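Cleaning Lever Door Handles and Backplates

Lever handles collect skin oil on the grip and dust in the joint behind it. A spray and a quick rub deal with the first and push the second deeper into the neck. The method below uses one cloth and one bucket and suits lacquered, coated and brushed metal fittings on interior doors. Bare brass needs a different product and is covered on its own page.

What you need

A soft cotton cloth. An old one is better than a new one, as the lint is long gone.
A bucket with 9 liters of lukewarm water.
Dish soap, one teaspoon. More than this leaves a film.
A dry cloth for finishing.

Folding the cloth

Fold the cloth in half, then in half again, until it makes a pad slightly longer than your palm. A thick pad keeps your fingertips off the metal and gives you several clean faces to turn to. Hold it with both hands, one pinching the near edge and the other supporting the fold from underneath.

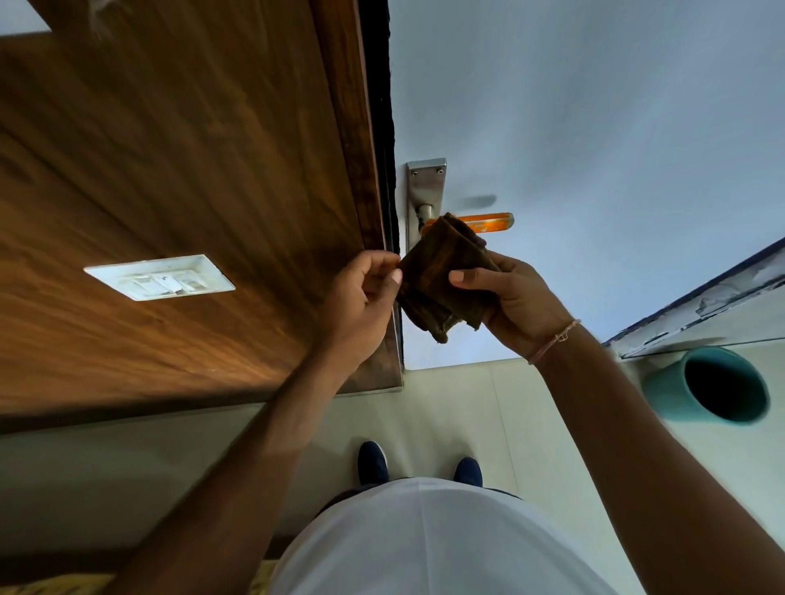

Work from the top of the backplate down. Keep the strokes vertical on a brushed finish so that they follow the grain – cross strokes leave fine marks that show under a side light. Go over the screw heads lightly. If a screw turns under the cloth, stop and tighten it before you continue.

The lever comes next. Wrap the pad over it and pull from the neck toward the free end in one pass. Turn to a clean face and repeat on the underside, where most of the grease sits. For the neck, use a single folded corner and run it once around the cylinder. Do not let water run into the spindle hole. On older Torner sets the spring is unsealed and will rust.

Finish with the door surface next to the plate, to a hand's width on every side. Laminate and painted doors can both take the same mix.

Rinsing

1. Rinse after each handle, or after two if the doors see little use.

2. Lower the cloth fully into the water, open it out and squeeze it several times below the surface. Steady the rim with your other hand.

3. Lift, wring until it no longer drips, and refold with a fresh face outward. Change the water once it is too dark to see the bottom of the bucket.
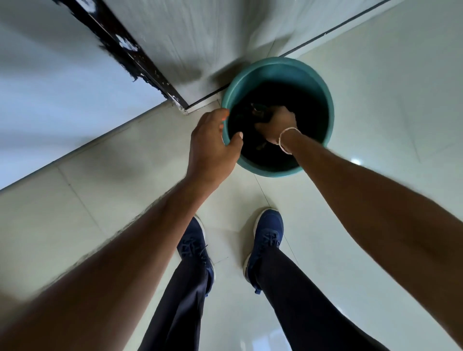
Drying

Dry the plate first and the lever last, using the second cloth. Press it into the angle where the neck meets the plate and hold it there for a few seconds. Work the lever twice, then wipe again, as movement brings out any water held behind the collar.

How often

Once a week for kitchen and bathroom doors, once a month elsewhere. Hemi Grimshaw suggests doing the hinges on the same round – see his page on hinge care for the oil to use.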